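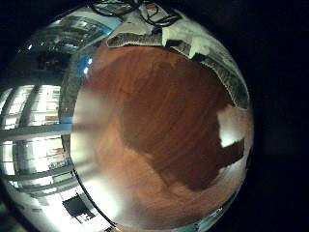
Bench arm tips, Kerttu Koivisto

Print this page
E-mail this page

Quick ones for keeping the Jodia arm and its hand going. Written between jobs, sorry for the shorthand.

Stop button in first. Then power off at the wall. Count to 20. Hands in after that, not before.

Wrist camera lens: blower, then dry microfiber, edges last. No window spray, it creeps under the rim. A fisheye picks up every lamp and window, so move the light before you touch the exposure. Glare on varnish will fool you into cleaning a lens thats fine.
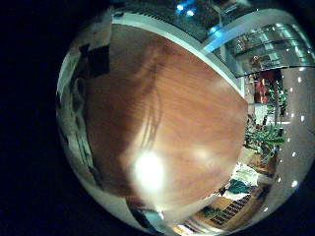
WORK SURFACE

Wood top is OK if it doesnt rock. Push down on each corner. If it moves, shim the leg and redo the zero.

Varnished wood shines. Matte mat under the work area if the camera keeps losing parts. Tape the mat down flat, no bubbles.

Wipe with a damp rag, dry rag right after. Keep wet stuff away from connectors.

Cables. Most of our dead hands were cables. Leave a big lazy loop at the wrist, then jog every joint to its end, slow, and watch the loop. Pulls tight anywhere = too short. Velcro only, zip ties bite into the jacket. 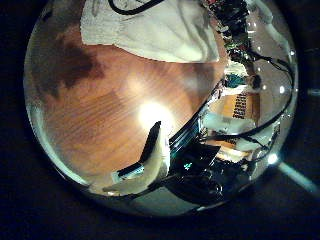 And label both ends. Hanne Salminen spent an afternoon in November chasing a fault that was two plugs swapped.

Fingers: wiggle each one with power off. Side play means the pivot screw is backing out. Quarter turn, check, stop. Dab of the weak threadlocker, never teh strong one.

Open boards near the hand need a lid, even a cheap plastic box. One loose screw is all it takes.

Every 300 hours: grease, screws, new velcro. Write the hours on tape on the base. Ours says 887 now so I'm overdue for nothing, next is 900.

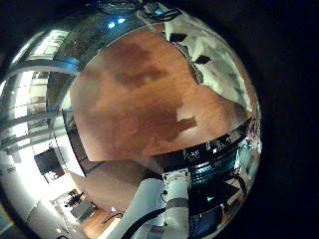
Zero it again after any of this. Slow speed, small move, one joint at a time. If it hums but doesnt move, kill it and check the brake plug.

Spare finger screws are in the drawer marked 479. Put the lid back on.

Print this page
E-mail this page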